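Chapter 3
Holes and the Things That Go in Them

What this chapter covers
Clearance, interference and transition fits
Why a drawing needs two numbers where you expected one
Choosing which part to adjust, the hole or the shaft
Reading a fit off a drawing without panicking

My first job out of school was at a small furniture hardware company called Stalla, in a town called Hodov, and my first real assignment there was a dowel. I was a little insulted. I had spent years on stress analysis and heat flow and here I was with a stick and a hole. The hole was supposed to be a certain size, the stick was supposed to be the same size, and I figured I'd be done by lunch.

So I wrote the same number down twice and sent the drawing off to the shop. What came back was a box of 148 dowels and a stack of drilled rails, and a very polite note asking me to try putting them together myself. Some dropped straight in and rattled. Some went in with a good hard push. A fair number wouldn't start at all, and I ruined two rails with a mallet finding out which ones those were (please don't do this, or at least don't do it with the expensive rails).

Every one of those parts had been made to my number. The trouble was with the number. A drill bit wears a little with every hole, wood swells and shrinks with the weather, and no two dowels come off a machine exactly alike. When you write a single size on a drawing, you're asking for something that can't be made, and the shop has to guess how close is close enough. If you don't tell them, they'll pick something reasonable, and the people making the other part will pick something reasonable too, and the two reasonable things may not go together.

What the shop needs from you is a range. The largest size you'll accept and the smallest size you'll accept are called the limits, and the distance between them is the tolerance. Once both parts have limits, you can ask the question this whole chapter hangs on: what happens when the biggest peg meets the smallest hole, and what happens when the smallest peg meets the biggest hole?

If even the biggest peg is smaller than the smallest hole, you have a clearance fit. There is always a gap, and the parts will go together every time. Drawer slides work this way, and so does the pin in most door hinges. If even the smallest peg is bigger than the largest hole, you have an interference fit. You'll need a press, or heat, or both, and once the parts are together they mean to stay that way. In between is the transition fit, where you might get a small gap or a small squeeze depending on which two parts you happen to pick up. My dowels were a transition fit by accident - a pretty wild one.

Fits are described in pairs, and it's easy to forget that. A peg on its own doesn't have a fit. I once spent a long December afternoon on the phone with a supplier, Karaki, arguing over whether part 2063 was "loose." We were both right. Their collar was well inside its limits and so was our post. We had each checked our own part with great care and had never once laid the two drawings side by side. The fix was to change the post, and you'll see in Section 3.3 why the shaft is usually the one to change. (The short version: a standard drill or reamer gives you a hole of a certain size whether you like it or not, but you can turn a shaft down to nearly any size you want.)

Before we get to the tables, I'd like you to go find some parts and put them together with your hands. Anything round will do to start. Push slowly and notice where the part first catches. A peg held at a slight tilt will jam in a hole it should slide right into, and a small chamfer on the end makes a surprising difference.

Figures 3.1 and 3.2. A white board with parts set out on it. 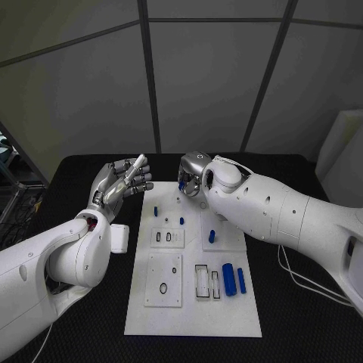
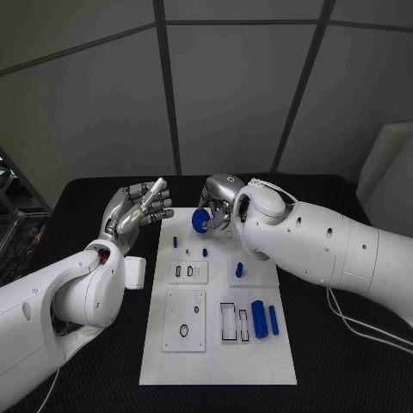

But surely, a student objected when I taught an early draft of this chapter, the tightest tolerance is always the best one, and if a company can afford it, why would it ask for anything less?

I like that objection, and I held the same opinion myself for a while. Think about a shelf pin, though. It carries a few books, it gets moved once every few years, and the owner has to be able to pull it out with two fingers. Hold its size to a hair and you'll pay for slower machining, more inspection and more rejected pins, and the shelf won't sit any better. The bearing seat in a spindle is another matter, and there you should spend the money gladly.

Exercise 3.1 asks you to work out both extremes for a post 70 mm across, using the limits given in the Skuliron catalog page at the back of the book. Do it on paper first. Then sketch the two worst cases, one with the largest post in the smallest hole and one the other way around, and write the gap or the overlap next to each. Keep the sketch, as you'll need it again in Section 3.2.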